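Game room shuts early for September clear-out

Prunetow - The mahjong room at the Plimasora social club is closed to players until the end of September while the place gets a proper tidy. Tables first, then shelves, then the bags along the wall.

Four automatic tables to clear. Wrappers, tape, chargers, small boxes, all of it ends up on the felt sooner or later, says organizer Müzeyyen Ekinci. "People put a thing down for one hand and its still there in spring," she said. Anything left behind goes to the front desk, where it will be kept for two weeks.

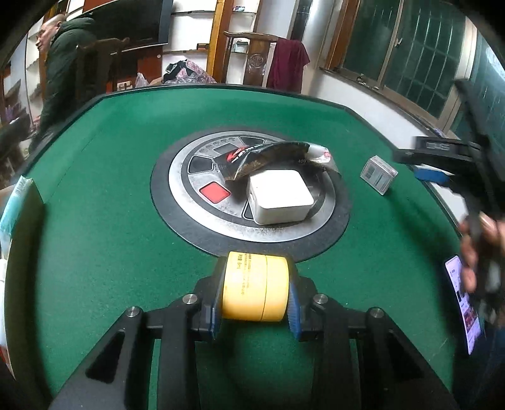

When can players get back to the tables? October, at 6 in the evening, once the felt has been brushed and the tiles washed.

The club has 80 members and most of them play, so there has been grumbling. A short-term fix is in place - two folding tables at the Godden hall across the road, hand shuffling only, bring your own tea. Space is tight and late arrivals may have to wiat for a seat.

Repair firm Soylu will look over the shuffling units before the room reopens. Crumbs are the worst of it, Ekinci said. A new rule on snacks is coming - none on the tables, side shelf only. Coats too, hooks instead of chair backs.

Lost items can be picked up from the desk any afternoon. Bags not claimed by reopening go to the charity shop.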